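Ruvix kids' bedding: dots, stripes and one very cheerful comforter

Single and twin sizes, in stock from June

We've stocked children's bedding for years and this is the corner of the shop we get most excited about. Bright stuff, proper colors, the kind of bed that looks happy even when the laundry has landed on it!

The Mevach dotted sheet is pink with polka dots in mint, white and pale teal, finished along the side with a deeper pink-red border. It's a 208 thread cotton, so it feels smooth from the first night (and gets softer). Goes with almost any plain pillowcase we carry.

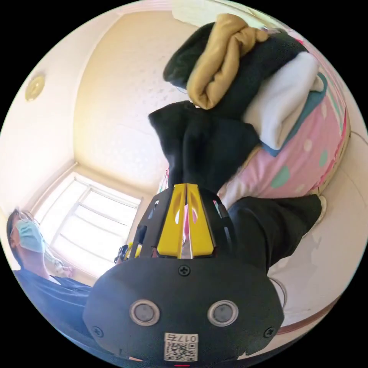 The dotted sheet with a pile of folded clothes on top.

Then the Paul Frank comforter, and we love this one. Broad stripes in pink, red, pale yellow and turquoise, a white band with polka dots, and that monkey face printed nice and large. The name runs down the dotted band in multicolored block letters. Put a plain black cushion at the head end and you're done.

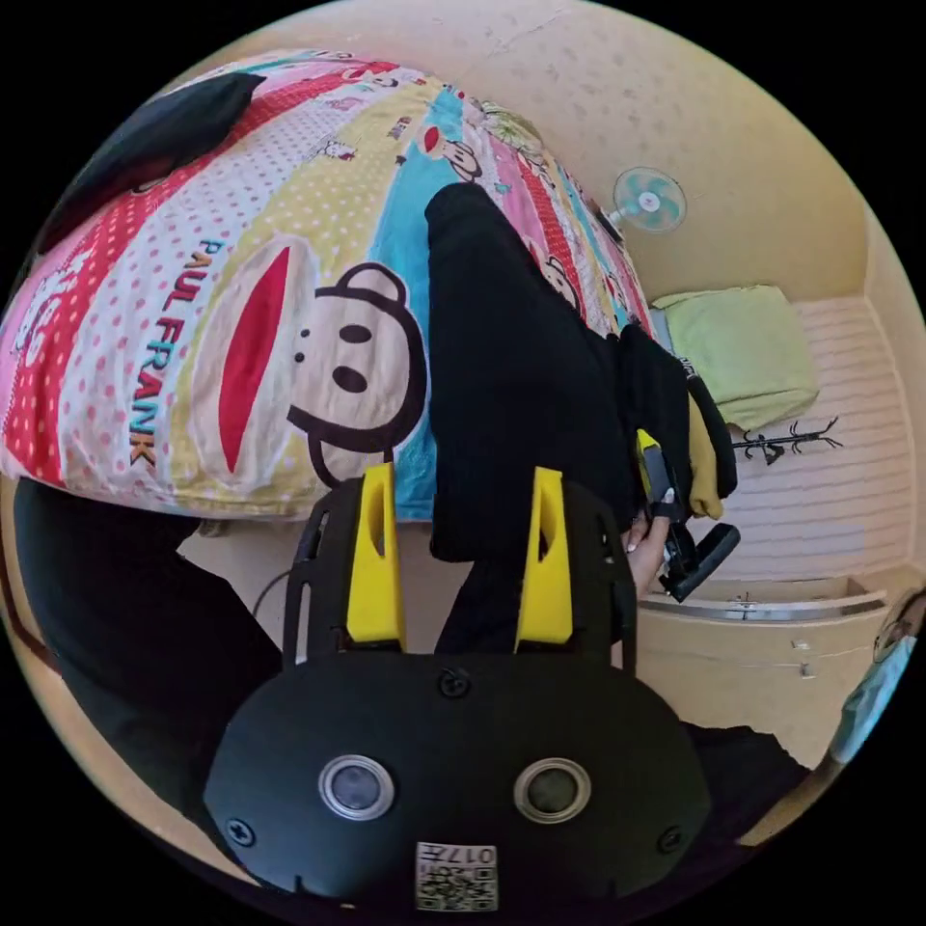
Paul Frank comforter, striped, with monkey print.

Details
Sheet: Mevach, cotton, item 103
Comforter: striped, monkey print, item 47
Care: machine wash warm, tumble dry low, wash separately the first 2 times

Want a plain sheet underneath? Have a look at the De Graaf and Trelen ranges, both come in white and teal.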